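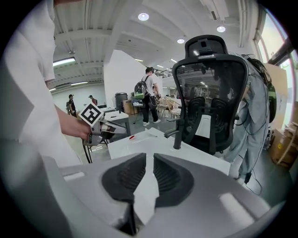
Traffic through Jendby has slowed again this spring, and the ring road is where drivers notice it most. Signals at Pellton junction were retimed in April, giving buses five extra seconds. Silvana Figueiredo, who plans the routes, sketched the first timings at a small white table with dark metal legs, and they have barely changed.

The junction handles around 3000 vehicles in the morning peak. Queues on the northern arm are shorter – the southern arm is no better.
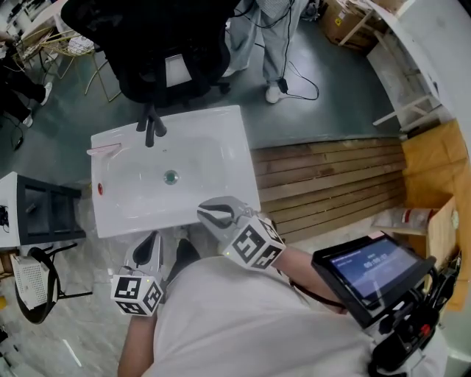 Route 203 has gained most, Figueiredo says. A second round of retiming will cover the bridge approach.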